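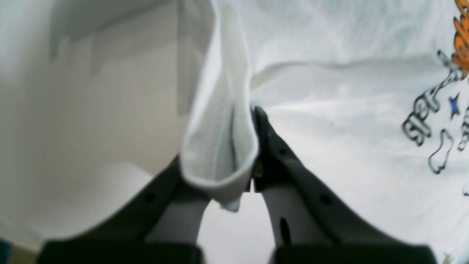
Wrist cam, left arm, pinch on the white tee. Fingers closed, fold held at the tips.

June, folding cell 2, gripper service

Cycle counter at start of work: 1,370 since last pad change. Log from the morning shows the fold slipping out on lift, always on light knits, never on the towels. Force setting unchanged since commissioning. Suspected pads first, then finger alignment, then the close position.

Pads. Took both inner faces off. Left pad glazed over the top third, right pad glazed and slightly rounded at the tip. Cleaned with isopropyl and a lint-free wipe, let them stand, refit, ran ten picks on the scrap shirt. Slipped on three. Not worth cleaning again. Fitted a new pair from the Jatorex bag, the softer of the two grades. The harder grade marks thin cotton and we went through that already in spring.

Tip screw, right finger. Was loose by a quarter turn. Backed it out, cleaned the thread, one small drop of low-strength threadlocker, back in until seated. Do not use the medium strength. The insert turns in the finger before the screw lets go and then it is a new finger. Checked the left side for the same thing, OK.

Alignment. With fingers closed on a 0.1 mm feeler the left tip led the right. Loosened the base block on the left, closed on the gauge, pushed the block square by hand, tightened in two passes. Gauge now drags evenly over the full tip width. Re-check after one shift, the block tends to settle.

Close position. Old value in the Lu controller was 1,633 counts. With the new pads that stalls early and the motor sits there warming up. Stepped it back in small increments until the fold held on a slow hand tug and the current dropped to its normal hold level. Saved it to the tool file and to the paper card on the cabinet door. If the pads are changed again this has to be redone. It does not carry over from one pair to the next.

Wrist camera. Wiped the window, checked the two mounting screws, did not move the bracket. Ran the tip-position check in Nendutach afterward because of the block adjustment. Tip center had shifted a little to the right in the view. Updated the offset, old one kept in the comments of the same file.

Test picks. White T-shirt with the printed front, laid flat, print to the right in the wrist view. The print is useful for this, the detector used to take the black outlines of the lettering for fabric edges and go for those. Pinch point set on plain cloth well left of it. Fold comes up tall and narrow, which is what we want. A wide fold means the fingers were too open on approach and it will drop a layer on the way over. Ripples running out from the grip are normal at this height. If they reach the print the approach is too low and it is dragging the shirt.

Result with new pads and new close position: 8 lifts, no slip. Repeated with the gray knit, same. Towels still fine, did not change anything for those.

Approach height. Left as is. Tried 1 mm lower out of curiosity and the tips pressed into the table cover. Put it back.

Open points
Base block on the left: re-check the gap after a shift.
Second bag of soft pads is down to one pair. Order under Nurura part 941, not the old number on the box label.
Slow release on the hem side, seen twice, not reproduced today. Could be static. Watch for it before touching anything.
Spare right finger has no tip insert fitted. Someone needs to press one in.

Jade Bergeron went over the tool file at 3:40 pm and found the hold current limit still at the value for the hard pads. Lowered it, reran the last four picks, no difference in grip, motor noticeably cooler to the touch after. Limit is on the card now too.

Counter reset to zero. Cell back in auto at 4:15 pm.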